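Startseite › Werkstatt › Bildergalerien › Der Tisch mit dem Packpapier

Der Tisch mit dem Packpapier

26. Mai, von der Redaktion Werkstattblatt Udholm

12 Kommentare · 40 Mal geteilt

Wer in Udholm einen Tisch hat, hat auch eine Meinung dazu, womit man ihn abdeckt. Wir haben im Februar die Wachstuchdecke abgeschafft, die seit dem Umzug auf der großen Platte lag und zuletzt vor allem von ihrem Klebefilm zusammengehalten wurde. Seither liegt braunes Papier. Es kommt von der Rolle, 40 Meter für einen Preis, über den sich streiten lässt, und es verzeiht weniger, als man einem Packmaterial zutrauen würde. Jeder Knick bleibt. Jede Kaffeetasse hinterlässt ihren Stempel, und wer beim Zuschneiden schief ansetzt, darf das Ergebnis drei Wochen lang betrachten.

Bestellt haben wir bei Stamari, Artikelnummer 1612, glatte Seite nach oben. Die andere Sorte von Corus war griffiger und hat jeden Krümel festgehalten wie ein Andenken. Auf dem glatten Papier rutscht dafür leichtes Zeug gern weg, Schaumstoff zum Beispiel, der ohnehin keine großen Bindungen eingeht. Die kleinen Würfel in Orange und Flieder haben sich trotzdem gehalten, auch gegen den Antrag, endlich etwas Graues anzuschaffen, das besser zum Rest passt. Auf Braun sieht man sie wenigstens.

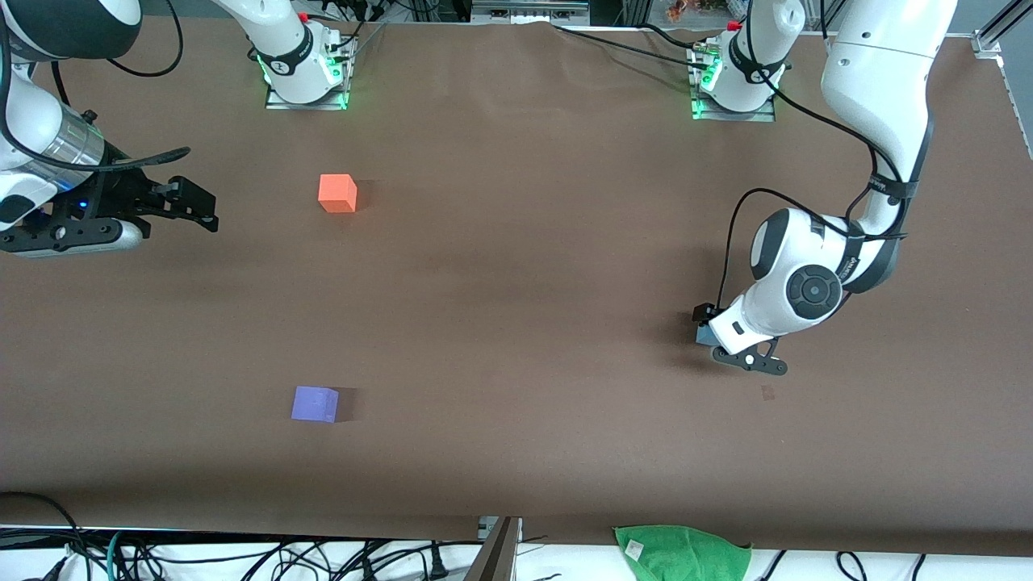
Tak schrieb uns dazu, Papier sei schön und gut, aber warum um alles in der Welt glatt? »Ich habe die raue Sorte seit 20 Monaten auf dem Basteltisch, da rollt kein Stift und rutscht kein Würfel. Die Krümel fegt man halt weg. Und Schaumstoff würde ich sowieso nur in einer Farbe nehmen, sonst fängt das Sortieren an, und das hört bekanntlich nie wieder auf.«

Das mit dem Sortieren stimmt leider. Kaum liegen zwei Farben auf einem Tisch, findet sich jemand, der sie auseinanderlegt, und kurz darauf jemand, der das wieder rückgängig macht. Für die raue Sorte können wir uns dennoch nicht erwärmen. Man hört sie. Wer einmal einen Nachmittag lang Karton darübergeschoben hat, weiß, was gemeint ist.

Noch ein Wort zum Wechseln: Wir ziehen das Papier über die ganze Platte, streichen es von der Mitte nach außen und kleben es nur unten an der Kante fest. Kreppband genügt. Das alte Stück wandert in die Kiste für Versandpolster, sofern es nicht als Einkaufszettel endet. Die zweite Rolle ist angebrochen, wieder 40 Meter, wieder glatt. Wer die Reste vom Wachstuch haben möchte, meldet sich bitte bald. Der Klebefilm ist inklusive.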